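Personalización del puesto de estudio en una sala compartida

Informe final del proyecto de la asignatura Diseño de Espacios Interiores
Grupo 5
Fecha de entrega: 2019-01-16

1. Introducción

El tema de nuestro proyecto es el puesto de trabajo individual dentro de una sala que usan muchas personas. Elegimos este tema en septiembre, cuando empezó el curso y nos dieron un lugar en la sala Tagle, en el segundo piso de la residencia Bundeo. La sala tiene una fila de cubículos a lo largo de la ventana y otra fila en el lado de la puerta. Todos los cubículos son iguales cuando se entregan, pero después de pocas semanas ya no lo son. Unos estudiantes ponen plantas, otros ponen fotos de su familia, y algunos no ponen nada y se llevan todo a su habitación cada noche.

La pregunta que quisimos responder es sencilla: ¿qué cosas pone una persona en su puesto y en qué lugar las pone, cuando el espacio es pequeño y no es completamente suyo? Nos interesaban también las reglas de la residencia, que permiten objetos en la repisa y en la mesa pero no permiten clavos ni cinta fuerte en los paneles.

2. El cubículo como mueble

El modelo de cubículo de la sala se llama Hemitz. La residencia lo compró hace varios años y la administración nos dejó consultar la hoja de compra. Cada puesto tiene dos paneles laterales tapizados, una mesa y una repisa detrás de la mesa. Debajo de la repisa hay un panel de madera clara con los enchufes. Los puestos están numerados.

La tela de los paneles es importante para el ruido. Antes de este proyecto no habíamos pensado en eso, pero varios compañeros nos dijeron que en la biblioteca, donde las mesas son abiertas, se distraen más. La tela tiene también una desventaja: absorbe la luz. En los puestos del lado de la puerta es necesario usar lámpara incluso a mediodía. En los puestos de la ventana el problema es el contrario, y por eso se usa la cortina casi todo el día.

Sobre la altura de la repisa tuvimos una discusión dentro del grupo. Una parte pensaba que está demasiado alta para los libros de consulta, porque hay que levantarse un poco de la silla. La otra parte pensaba que esto es bueno, pues deja la repisa para las cosas que no se usan. Al final los datos de las entrevistas apoyan más la segunda opinión: casi todos reservan la repisa para adornos.

3. Método

Trabajamos de tres maneras. Primero hicimos un dibujo de cada puesto en planta, con los objetos marcados. Segundo, hicimos entrevistas cortas a las personas que aceptaron hablar con nosotros. Tercero, arreglamos nosotros mismos algunos puestos con objetos prestados o comprados y preguntamos la opinión de los compañeros.

Para los objetos comprados teníamos un presupuesto de 2.000 pesos y gastamos 1.866. La mayor parte se fue en las plantas y en las figuras de caballo, que encontramos en la tienda Stimano. Los muñecos de peluche fueron prestados y ya se devolvieron a sus dueños.

También dimos una hoja con preguntas a los residentes de los dos edificios. Recibimos aproximadamente 254 hojas, pero una parte estaba incompleta y la usamos solamente para las preguntas generales.

4. El puesto número 7

El puesto 7 fue el que más trabajamos. Quisimos darle un carácter tranquilo y un poco infantil, con colores claros. El objeto principal es el oso de peluche color crema con camiseta negra, que está sentado en el centro de la repisa con las piernas hacia delante. A un lado pusimos dos plantas pequeñas en macetas blancas, y al final de la repisa un peluche redondo, también color crema.

El oso fue motivo de muchas opiniones. Algunos compañeros dijeron que es demasiado grande para un lugar de estudio. Otros dijeron que les daba compañía en el período de exámenes. Nosotros creemos que funciona porque está detrás de la mesa y no ocupa superficie de trabajo.

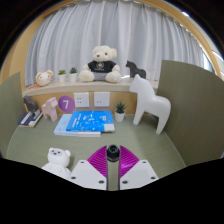 Con las figuras de caballo probamos una idea diferente, que es repetir una misma forma en varios lugares. Hay una figura gris oscuro en la repisa, cerca del extremo derecho, y otra más pequeña del mismo estilo en la mesa, encima de un libro azul marino. Junto a ella hay una de color rosa pálido. La forma recuerda a los caballos de madera tradicionales de Suecia. Queríamos que la repisa y la mesa tuvieran relación, para que el puesto se viera como un conjunto.

El libro debajo del caballo pequeño tiene una función: sirve de base y da un poco de altura. Esta solución gustó mucho en las entrevistas, aunque una compañera observó, con razón, que si necesita el libro tiene que mover el caballo cada vez. En la versión siguiente usaríamos un libro que ya no se lee.

La numeración de los puestos con etiquetas redondas es de la residencia y no la tocamos. El color morado no combina con lo demás, pero el número debe verse desde el pasillo. Los dos enchufes también quedaron libres, porque es lo primero que busca cualquier persona que se sienta a trabajar.

5. Resultados

De las hojas y de las entrevistas sacamos las observaciones siguientes.

La repisa es el lugar de lo personal. Allí la gente pone lo que quiere ver cuando levanta los ojos del cuaderno. La mesa es más cambiante, y los objetos pequeños se van moviendo hacia las esquinas del fondo.

Las plantas son el objeto más aceptado por los vecinos de puesto. Los peluches dividen las opiniones. Las velas y los perfumes son lo más rechazado, y en el caso de las velas además están prohibidas.

Las personas que llevan más tiempo en la residencia ponen menos cosas. No esperábamos este resultado. Cuando preguntamos el motivo, la respuesta más común fue que ya se habían mudado varias veces y les cansaba empacar.

6. Dificultades

La dificultad más grande fue el calendario, porque en diciembre muchos residentes viajaron y la sala estuvo cerrada varios días. Por esta razón el lado de la puerta tiene menos entrevistas que el lado de la ventana, y la comparación entre los dos lados es débil. Otra dificultad fue el idioma, ya que una parte del grupo no tiene el español como lengua materna y algunas preguntas de la hoja no se entendieron bien. La pregunta sobre el «orden», por ejemplo, algunos la contestaron como orden de los objetos y otros como limpieza.

7. Propuesta para la residencia

Proponemos que se permita colgar objetos ligeros en los paneles tapizados con ganchos de tela, sin clavos. Proponemos también una repisa más corta y baja al lado derecho de la mesa, para libros de uso diario. Un dibujo con las medidas está en el anexo.

Las plantas del puesto 7 se quedan en la sala. Hay que regarlas una vez por semana y la hoja con los turnos está pegada en la puerta.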